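June, 9:40 a.m. Casting slip, Vollby clay, batch 3
Shares 18

Slip thickened overnight again. Stirred slowly until no skin left, then sieved. Density by weighed pint is unchanged from the last batch, so water loss is ruled out. Suspect the deflocculant: the Jistadham sodium silicate came from a newly opened drum.

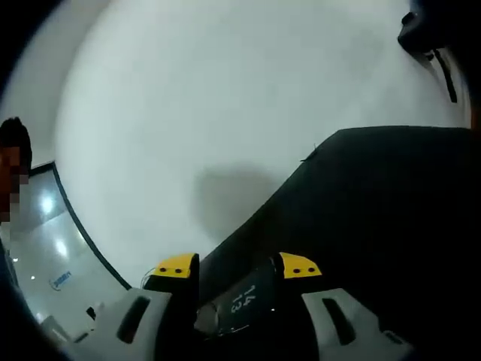
Does more silicate fix it? Only up to the minimum on the curve; past that the slip gels again and the cast comes off the mold soft.

Made up 2,000 g of dry body from the old bag and split it into equal lots. Silicate added by drops, torsion reading after each addition. Lowest viscosity came earlier than on the Allness body. Readings are on the loose sheet, to be copied in.

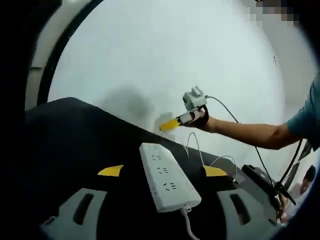 Margin note in pencil, other hand: check the tap water before blaming the drum, sulfate went up last spring and the slip did the same thing.

Fair point. Repeated one lot with distilled water. Torsion reading 276 against 1,254 for tap water at the same dose. The drum is probably fine. Barium carbonate would tie up the sulfate, but I would sooner change the water.
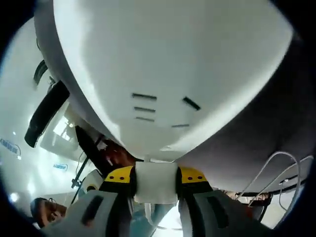

Fig. 3. White shell from underneath, slots in the lower side.

Cast thickness at 18 minutes was even on both test molds. Drain was clean, trim edge slightly brittle.

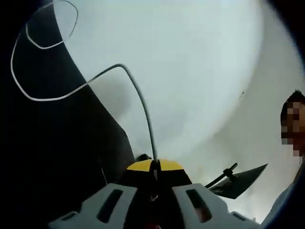 To do
- Ask Inskip for the price of a small deionizer.
- Rerun tap water lot with fresh silicate.
- Dry molds fully before batch 4.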